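Finger pads on paired hand-held grippers: replacement interval and jaw alignment
Posted in: Workshop and Equipment > Grippers and End Tools
Asked 4th November

Elli Kauppinen

Our group at Idstead maintains one pair of hand-held grippers used for recording packing tasks. The left unit has blue textured finger pads on two curved arms. After the last change of pads, the arms no longer close evenly: one pad meets the object before the other, and light packages turn as they are lifted. The pads were fitted according to the sheet supplied with them, and the screws were tightened in the order given.

I would be grateful for advice on two points. First, should the pads be replaced at a fixed interval or only when the texture is visibly worn? Second, is the uneven closing more likely to come from the pads or from the arms themselves? The log shows 175 hours on the present arms.

3 replies

Rattana Onsri

Please check the arms before ordering further pads. Remove both pads, close the trigger slowly and observe whether the bare tips meet on the center line. If they do not, loosen the screw on each upper arm by a quarter turn, hold the tips together against a flat block, and tighten both sides alternately. Refit the pads only when the bare tips agree.

On the interval, we replace ours in pairs at 44 hours of use – never singly, as a new pad beside an old one produces the fault you describe. The pads should be wiped with a damp cloth at the end of each session and left open to dry. Solvent should not be used on them, as it hardens the surface.

Once the pads are refitted, I recommend a trial on mixed packages in a cardboard box. Foil, clear film and stiff card each behave differently under the fingers, and a full box leaves little room for a jaw that closes off center. The left unit can steady the front of the box during the lift.

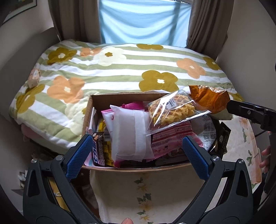 Azevedo

We follow much the same procedure at Rincombe, with one difference. The trial is carried out 9 times with the same package, and the unit goes back to the bench if the package turns even once. I would also mark the screw heads with a paint pen after tightening, so that any movement can be seen at the next inspection.

Mevudville Workshop

Had this also. It was the trigger cable, too tight on one side. Slacken it and try again before touching the arms.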